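A set of matching white bowls costs less than lunch, and I think most small households shouldn't buy one.

I came to this view when I moved into a one-room apartment with two shelves over the sink. My old kitchen had 28 cereal bowls in it. I know the number because I had to wrap each one in newspaper. They were all the same bowl, bought in boxes from Skerico over the years, and when one chipped I went and got another box. I used the top one on the stack. The others were there in case, and the case came up every January when my relatives visited.

The argument for matching dishes is a fair one and I don't want to skip over it. They stack. They can be replaced. A table set with them looks like somebody made an effort. My friend Wenche Sæther still has the Torvik set she got when she married, and she can put dinner out for a dozen people without thinking about it. If you feed a dozen people, buy the set.

I don't feed a dozen people. I eat breakfast alone, and so do a lot of us. Breakfast takes me maybe ten minutes, and during those ten minutes I'm handling one bowl, one cup and one spoon. For that I want dishes I'd pick out of a pile. I want them light enough to carry in one hand with the newspaper under my arm. I want to be able to drop them.

That last one is why I've gone over to plastic for the morning, and it's the part people argue with me about. Plastic has a bad name at the table. It's for children, or camping. My sister-in-law won't have it in the house. I understand the complaint about the cheap stuff, which scratches and holds on to the smell of tomato sauce. But I don't put tomato sauce in my breakfast bowl. It gets cereal, then it gets rinsed, and it goes back on the shelf. A Firnlow stoneware bowl was 59 dollars in the shop window I pass on the way to the bus, and I can't think what it would do for a serving of cereal that mine doesn't do.

Rania Zein, who lived across the hall from me for years, has a different objection. She says odd dishes make a home look temporary, as if you're waiting for the real ones to arrive. I thought about that one for a good while. I think it was true when we were twenty and the odd dishes were whatever a roommate had left behind. It isn't true of things you chose. She chose every lamp in her place separately and I've never heard her call them temporary.

The other thing I'd say for color is that it helps you wake up. I have a white table in a white corner. White bowl, white milk, white table: I did that for years, and there was nothing in it to look at.

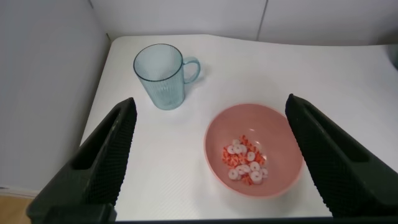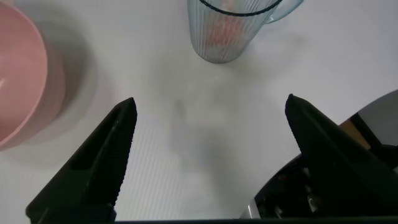 People ask what they should buy, then, and my answer is to buy very little and buy it one piece at a time. Skip the starter kits. Celtum sells one with 288 pieces, counting the forks, and I'd like to meet the person who has washed all of them. Start with the bowl, because you'll use it most. Pick a color you like and don't worry about whether it goes with anything. My pink bowl and ribbed mug weren't made to go together, and they look fine side by side on the table. The same goes for what you put in them. Orange and pale cereal pieces in a pink bowl are a cheerful sight at six in the morning, and I'd defend that to anyone with a cabinet full of white.

Keep a second of each if you have company. I gave the rest of mine to the church kitchen, where they feed more people than I do, and the shelf over my sink now has room on it for the coffee and the toaster.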